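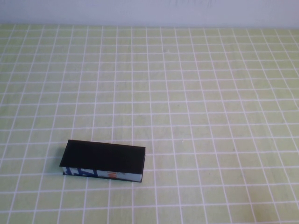
Fig. 1. A small box on a grid cloth.

Lecture 9: Message queues and delivery guarantees
Course notes, Ottavio Piras

In the last lecture we let the order service call the billing service directly. The call is blocking, so when billing is down, the order service also stops. Today we put a queue between them. The producer writes a message to the queue and continues its work. The consumer reads it when it is ready.

We use the Vavska broker in the lab, but the ideas are the same for other brokers.

At most once. The broker deletes the message as soon as it is handed to the consumer. If the consumer crashes after this moment, the message is lost. This is acceptable for metrics, but it is a bad choice for payments.

At least once. The broker keeps the message until the consumer sends an acknowledgment. If the acknowledgment does not arrive before the timeout, the message is delivered again. The same message can therefore be processed two times — your consumer must be idempotent. The usual method is to store the message ID in the same transaction as the result, and to skip any ID which is already stored.

Exactly once. Read this term with care in product manuals. Usually it means at-least-once delivery together with removal of duplicates inside one system. It does not cover an e-mail that your consumer has sent.

Ordering. Vavska keeps the order inside one partition only. Messages of one customer should have the same partition key.

Exercise (for the lab group of Katalin Vincze)
Take the file with 2,806 order messages and run it through 3 consumers. Stop one consumer before it acknowledges, then start it again. Compare the billing table with the input file and explain each duplicate row. Submit the log and your explanation together.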